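# Desk Cleaning Day, Second Floor 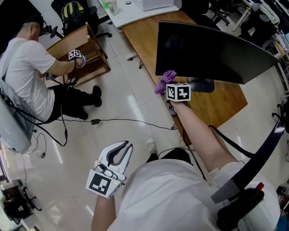
Every year in September we clean the shared desks at Bukberg, and every year somebody asks me where the page from last time is. So I have made a proper page now, and it will stay on the Nitumska notice site where everyone can find it. My name is Revathi Kurup and I look after the desk list for the second floor. I am not a cleaner by profession, and English is my third language, so please forgive me when a sentence walks a little strangely.

The cleaning took place on September 19, 2018, after lunch. The work is simple: dust the monitor, wipe the wood, fold the cloth, put everything back in its place for the colleague who comes in the morning.

## The desk by the aisle

A brown wooden desk with a glossy top, where you can see the grain of the wood very well. The purple cloth is at the left side, bunched up, with one end hanging over the floor.

The big curved monitor has the screen off, as it should be for dusting. A dark screen shows the fingerprints much better than a bright one.

The stand of this monitor has a flat base. Please remember to wipe the wood next to it and also beneath the screen, where the cloth does not go by itself.

## Notes on the cloths

We have three colours in the cupboard, and I would like that we keep to them.

- **Purple** is for wood. Use it dry first, and then a little damp if there is a ring from a mug.
- **Grey** is for screens only. It must never touch the spray for the wood.
- **Yellow** is for the kitchenette, and it should not travel to the desks at all. Last April I found one in a drawer with pens, and it had a smell of onion.

After the cleaning, all the cloths go into the net bag on the hook behind the door. Kadri Šimkus takes the bag to the laundry on Friday. If you use a cloth later than this, please rinse it and hang it over the edge of the sink. A folded wet cloth gets a sour smell during the weekend.

## Notes on the wood

The desks came from Marras when we moved in, and the tops have a glossy finish. It is a nice finish but it does not forgive everything. Wipe along the grain, from the back to the front, and finish at the corner. When you wipe in circles, the marks can be seen in the afternoon when the sun comes in low.

For the polish we use Imetby, the one in the small bottle. Put it on the cloth and never straight on the desk. Two drops are enough for one desk. Benedetta Dal Bello tried a larger amount in April and her keyboard was sliding toward the window for the rest of the week. She has asked me to mention that it also happened to her mouse.

If you see a white ring, leave it and write the desk number on the list. Karthikeyan Bhat has a paste for this at home and he brings it when there are enough rings to make it worth the trip.

## Notes on the monitors

Switch off the screen and wait 15 minutes before you dust it. Begin at the top edge and go down slowly. On the curved ones the middle is easy and the far ends are always forgotten, so please begin at one end and finish at the other.

Do not press. If a spot stays, breathe on it and try again with the grey cloth. Window spray is not allowed, also not the kind with the lemon, also not when it is your own.

The stands collect more dust than you would think. Lift the monitor only if there are two of you. One person holds the screen with both hands, low on the sides, and the other wipes under the base. When you put it down, look that no cable is caught under it.

## What is still to do

- The supply list for the cloths has a budget of 264 dollars until the summer. I will order more of the purple ones, as they are the ones that disappear.
- The desks near the stairs were skipped, as the colleagues there had a call. Mwanaisha Kombo will do them together with me next week.
- One drawer key is found, small and silver colour, with no label. It is in the blue cup on my desk.
- The hook behind the door is loose. Please be gentle with the net bag until it is repaired.

If I have forgotten your favourite desk, or if you know a better way to get old tape from a cable, write to me or leave a paper in the tray. I read all of them, only a bit slowly. Thank you to everyone who stayed until the end and also to those who brought the cinnamon buns!

Revathi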